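Recording Demonstrations for the Spill-Wiping Task
Operator guide, Tirkden bench

This guide sets out the procedure for collecting teleoperated demonstrations of the spill-wiping task. It applies to all operators at the Flindadbridge site. Questions about the procedure go to Anežka Kadlec; questions about the recording software go to Vlastimil Vávra.

Before you begin

Operators must have completed the two-arm practice session and signed the bench log. Start the Kuruc recorder and confirm that all camera streams are listed. Do not begin an episode while any stream shows a warning.

Setting the bench

1. Clear the table of everything that does not belong to the task.
2. Place the cup, the liquid and the cloth according to the layout card for the episode. The cards are numbered 1 to 100 and must be used in order.
3. Return both arms to the start pose.
4. Enter the card number and your initials in the recorder.

Recording an episode

Press the left pedal to begin. Each episode may last up to 90 seconds. Pick up the cloth, wipe the liquid until the table is clean, and put the cloth down flat. Move at a steady pace. If you drop the cloth, pick it up again and continue; recoveries are useful to the learning system and should be kept. Press the right pedal to end.

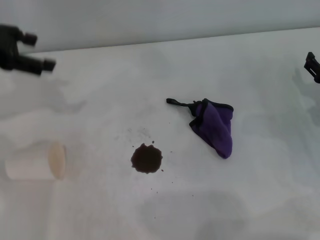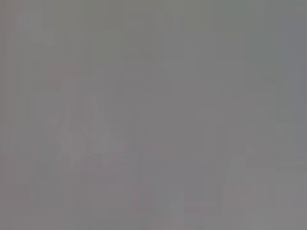
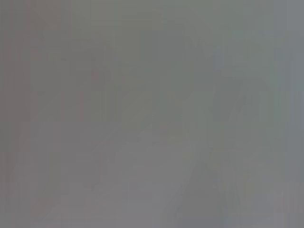

Every episode must be reviewed before the bench is reset. Open the overhead and wrist streams side by side and play them from start to finish. In the head view, check that the task objects can be told apart from the white table, as the brown spill, the tipped cup and the purple cloth can in the first picture, and look for the small droplets as well as the main pool. Droplets left on the table at the end mean the episode is marked "partial." Wrist views as gray and indistinct as the other two pictures are noted under "wrist detail: none." Such a note does not by itself remove an episode from the set.

Labeling

Choose one of the 4 outcome labels: complete, partial, failed or aborted. Add a written comment for any label other than complete. Comments should state what happened in plain terms, for example "cloth folded under left gripper, second wipe missed the edge."

Do not delete failed episodes. Zdeňka Vaněk reviews them at the end of each month and decides which are passed to training. The June set closed with 317 episodes accepted.

Closing the session

Upload the session folder to the Geltthorpe server and wait for the confirmation message. Wipe down the table, hang the used cloths on the rack and record the last card number in the bench log. The next operator starts from the card that follows.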